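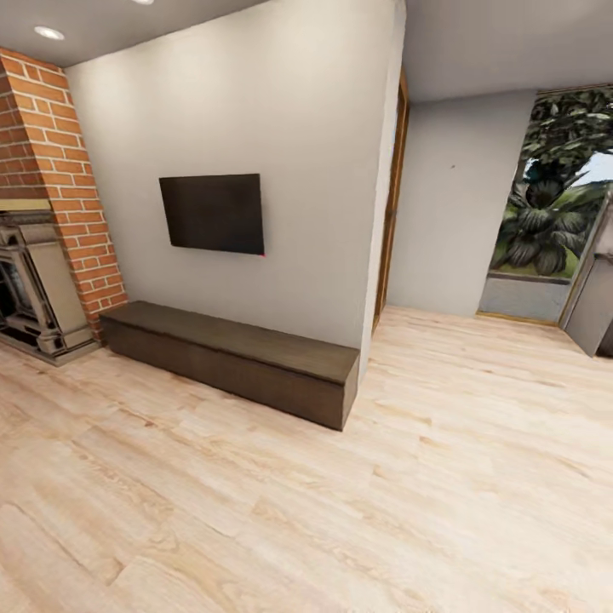

Living room, TV wall and passage, rendered view

Planner treats passage as blocked after map export

I run Bindby on a simulated apartment. The global planner won't route past the TV wall corner. Inflation radius is 20 cells. Kitchen tasks run if I spawn the base there, so arm control is fine. Kitchen view:

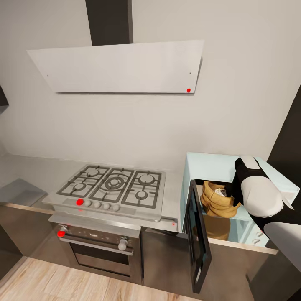

Jasper Van Wijk
Check the door panel first. Bindby exports hinged parts as their full swing volume unless you set static_joints. With that plus 20 cells of inflation – no gap left. Set the flag, drop inflation to 9, re-export.

Bronisława Zieliński
Agree on the flag. Also clear the costmap cache, or the old layer loads again. The microwave door has the same problem if you plan arm motion from that export.

rastwood74
try another planner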